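Individually wrapped cakes vs a proper tray bake for the Monday table

Varnbridge Community Board > Food and Catering > Thread 2518

Skerketti
Joined: March
Posts: 16

I have taken on the tea table for our walking group and I want some opinions before I do the next shop. Until now it has been home baking, a lemon drizzle or flapjacks cut up on a plate. I am thinking of going over to individually wrapped cakes bought by the box. They keep for weeks, people can put one in a pocket, and whatever is left goes back in the cupboard. The drawback is the cost and the amount of plastic.

Has anyone made the change and stuck with it?

machala_jen
Posts: 314

We did it two years ago at the bowls club and I would not go back. With a tray bake you have to guess the numbers. If eight people turn up you take most of it home, and if the whole club comes you are cutting slices in half. With wrapped ones you put out what you need and leave the rest in the box.

Do check the dates when you buy. The cash and carry sometimes has boxes on offer with only a fortnight left on them.

Alistair Buchanan
Posts: 2518

I disagree. Most wrapped cakes are dry and too sweet, and after a month in a cupboard they taste of the cupboard. A tin of flapjacks costs very little and takes forty minutes. If you are short of time, ask two or three people to take turns.

The wrappers also end up everywhere. I do the litter pick on the river path and cake wrappers are most of what I find by the benches.

Skerketti

I have asked people to take turns. Two said yes and one of those has moved to her daughter's.

Point taken about the litter. I could put a bag on the table and ask for the wrappers back.

tea_urn_pete
Posts: 8

One thing in favour of wrapped is allergies. We have a lady who can't have nuts and she won't touch anything home made unless she knows the kitchen. With a packet she can read it herself. If the ingredients are only on the outer box, keep the box on the table.
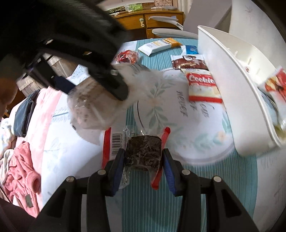 machala_jen

Mixing the types is what I would do, Skerketti, so that there is something for people who don't like chocolate. We have a dark one and a plain bready one and they go at the same rate. Put them out in their wrappers and don't be tempted to open them on to a plate, they go hard at the edges within the hour. Clear wrapping helps as well, the sort where you can see the dark cake through it with the red crimped edge down the side, as people pick by looking and don't handle six before they choose. If the barcode is on the single packet you can usually buy them loose too, so you can try a couple before paying for a box.

Alistair Buchanan

Loose ones work out dearer each, though. I looked in Undorora last week when I was in for milk and the difference was enough to notice over a year.

Skerketti

Is Undorora the one by the station? I thought that had closed.

Alistair Buchanan

It moved across the road. Same people.

hillside_mo
Posts: 16

Why not do both? Our choir has a home bake on the first week of the month and packets the other weeks. Whoever fancies baking puts their name down and there is no bad feeling if the list is blank. We store the packets in a lidded plastic crate because we had mice in the hall cupboard. They went straight through a cardboard box and into the fruit slices. They left the plain ones alone.

On storage, lay them flat in one or two layers. The soft ones get squashed if you pile them up and then they are the last to be taken.

tea_urn_pete

Seconded on the crate. Ours was shortbread.

Skerketti

Both sounds sensible. I will try a box of the dark ones and a box of something plain, and leave the first week open for baking. I have a crate in the garage that will do once I have got the paint tins out of it.

Alistair, would you put your name down for flapjacks?

Alistair Buchanan

I can do the first one. After that I am away until the clocks change. I still think you will find people prefer it - but buy your boxes and see what comes back.

machala_jen

Let us know which plain one you get. Ours has gone up again and I am looking for another.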